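Workshop Tips: Choosing a Gripper Before You Spend the Money

Posted March 18, 2021

If you have a small arm on the bench and a drawer of fingers to go with it, you will sooner or later want to know which set is any good. The makers all say theirs is. These are the habits I've settled into after comparing a Judow, a Tinska and a Nägeli, mostly in the simulator, where breakages are free.

Write down what you want picked up before you look at a single brochure. I didn't, and bought the Judow for its looks. It has a lovely action and opens just wide enough for things I never need to lift.

Use awkward objects. A cube tells you that the gripper can hold a cube. Bottles are better, and bottles with a thin neck and a fat belly are better still, as you then have to decide where to take hold. The neck suits a narrow parallel gripper, but the weight hangs below and any tilt at the wrist will show. Go for the belly and you need a wide opening and a bit of faith.

Clutter the worktop. A tidy counter flatters everybody, as any estate agent knows. I load mine from the Plerley object pack, which seems to have been compiled by someone clearing a shed during an earthquake, and I leave things where they land.

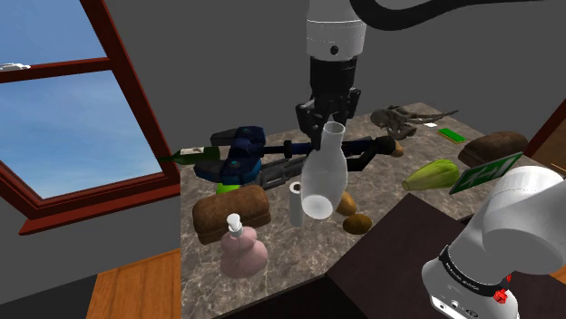
Bottle by the neck, with bread, potatoes, a skull and an emergency exit sign in attendance.

Keep the same layout for every gripper. Save the scene, load it again, swap the fingers, change nothing else. I once moved a loaf between runs and spent an evening admiring the Tinska for a talent that belonged to the loaf.

Run plenty of tries. Four good lifts prove very little, except that you were in the mood to stop. I do 192 per gripper and let it get on with things while I have my tea. Log the failures with a word or two on each: slipped, missed, hit the drill. "Hit the drill" came up more than I'd like.

Watch the cable. On a real arm it will catch on something the first time you turn the wrist the long way round. Leave slack at the joint, clip it higher up, and take the arm slowly through its whole range by hand before you let the controller have a go.

Put the camera where it can see past the fingers. Two cheap ones at different angles have served me better than a costly one staring at the back of a gripper. Clear glass will upset either of them, so try it early and get the disappointment over with.

Don't trust simulated friction. Everything in there grips beautifully until you turn the number down. Turn it down. The Nägeli was my clear favourite last July, on settings that would have let it pick up soup.

My log stands at 1822 lifts across the lot. For bottles and general kitchen stuff I'd have the Tinska, with the soft pads. The Judow is fine for small boxes. The Nägeli is back in its drawer until I've redone its runs with the friction where it ought to be.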